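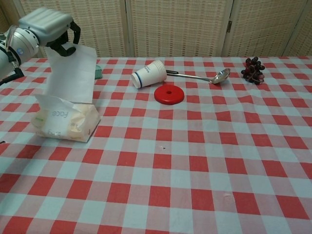

Tissue pull with the two-finger gripper, sheet still attached to the pack.

**Has anyone used the Padari gripper kit for soft stuff? Worth it over the plain one?**

Posted by Ratih Ismail, 2020-07-20

Hi all! I'm putting together a little tabletop setup for a class I teach in September (adults, evening course, mostly people who have never touched an arm before) and I've been trying out the Padari kit from Basness before I commit. It's the two-finger one with the swap-on pads and the lesson software, $714 with the pads or $325 for just the bare gripper and a cable.

I want the class to work with ordinary things, so I've been doing a tablecloth with a pack of face tissues, a paper cup lying on its side, a ladle, a red plastic disc, some grapes. The tissues are what's driving me nuts. Pinching the sheet is no problem, but a lot of the time the pack wants to come up off the table along with it. I've slowed the lift way down and it's better, though now each pull takes forever and I can already picture my students checking their phones.

So, two things. Is this a pad problem or a me problem? And if you bought the full kit, do you still use the extra pads or are they sitting in a drawer? I have until the end of the return window to decide and the Basness store page is not much help.

---

**Severino Cordero**

I've had the full Padari kit on my bench for a while now, so I'll take a swing at this.

It's mostly not the pads. A soft pack weighs next to nothing, and if you pull straight up there's nothing holding it down except its own weight. When you do it by hand you probably pin the pack with your other hand or sort of flick it sideways without thinking. Try this:

1. Pinch the sheet low, close to the slot.
2. Lift slowly until the sheet goes tight, then stop.
3. Finish with a short, quick move at an angle, along the length of the pack.

If it still rides up, a strip of double-sided tape under the wrapper fixes it completely. Some people call that cheating. I call it Tuesday-proof teaching — you don't want the first demo to flop in front of a room.

On the pads: I use the soft ones all the time for fruit. With the hard ones I squashed more grapes than I'd like to admit, and they're fussy about the force setting, so start low and creep up. The textured pads I used once. The ladle I'd grab by the handle, well away from the bowl, or it swings around on you.

Would I pay the full price again? Yes, but only for the soft pads and the lesson software. The software lets you save each move and replay it, and for a beginner class that's a big deal.

---

**Valeriano Prieto**

get the cheap one and glue some foam on it. did 2,000 picks on mine before the foam came off

---

**Consuelo Cuesta**

I'd be a little careful with the foam idea. I tried it on the bare gripper and the fingers no longer closed all the way, so thin things like tissue just slid out. Fine for cups, terrible for paper.

One more thing to check before you decide, Ratih: the lesson software comes with 3 seats. If your class is bigger than that you'll have people sharing, and when I asked Basness about extra seats they sent me to their reseller, Britasby, who took two weeks to write back. I'd email them now if September is your start date.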